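Cullus Notes Home Essays Workshop Letters Archive

Sort by colour or sort by shape: the case for not deciding

Most advice on shape blocks begins with the sorter box. The box has a lid, the lid has holes, and each block has one hole it is meant to pass through. The design is sound as far as it goes. It settles the question of how the blocks are to be grouped before anyone has picked one up, and that is my objection to it. I would rather see the blocks put out on a plain flat surface and the lid left in the cupboard.

A block of this type carries two properties that matter for grouping: its colour and the outline of its top face. The lid tests the second and ignores the first. A green star and a red star go through the same hole. A child who has put all the green pieces together has done a correct sort by a rule the lid can't register, and the lid will mark it as nothing at all.

On a board, both rules are available, and so are the mixed ones. Stars can go with stars, or the green star can go with the green cylinder. Someone may begin by colour, meet a colour with only one block in it, and change the rule halfway. I regard that change as the most useful event in the whole activity. It is also the one that adults most often interrupt.

The surface deserves more attention than it gets. I have used carpet, a folded blanket, a tray with a raised rim and a bare wooden board, and the board is the best of the four. Blocks stand upright on it, which they won't do on carpet. A rim looks helpful, but pieces end up lined against it, and a line along a rim is easily mistaken for a sort. Pale wood is preferable to dark, as red, green, yellow and blue all separate well from it. Grain and the odd stain do no harm. I would not sand a board merely to remove them.
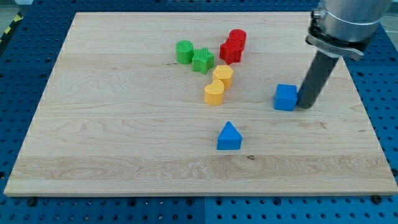 Spacing is the second matter. A close cluster of colours tells an observer very little, because the pieces may have been grouped or may simply have been left near one another. Two blocks of the same colour pressed together can read as a single object, particularly from a low seat. My practice is to leave at least a block's width between pieces at the start, so that any contact later on is the result of a decision. The width of a hand is better still if the board allows it.

Aurel Bogdan disagrees, and wrote to say that spacing the pieces out is itself a form of instruction. If the blocks are tipped from a bag and left where they fall, he argues, the first job is to make sense of a heap, and an adult who has already spread them neatly has done that job on the child's behalf. He would keep the board and drop the hand's width.

I accept part of this. A heap is a fair starting point for someone who has handled the set before. For a first session I still prefer the gaps, as a heap hides the small pieces and invites stacking, and stacking is a separate activity with its own merits. The compromise at our October sessions was to tip the bag out on alternate mornings. It satisfied neither of us.

On numbers, more is usually worse. The Flornar set has 54 pieces and is a storage problem before it is anything else. I put out 11 at most and keep the remainder in the bag. An uneven selection is better than a balanced one – two of one colour, one of another – as equal groups can be completed by counting and give no reason to look at the shapes. Sessions in our room stop at 20 minutes, finished or otherwise.

The lid does have its place. It gives practice in turning a piece until it fits, and a flat board offers nothing comparable. It should be labelled as a fitting exercise and put out at a different time of day. The two should not share a table.

Contact: Cirilo Ledesma, Cullus Notes | Text copyright the author | Back to top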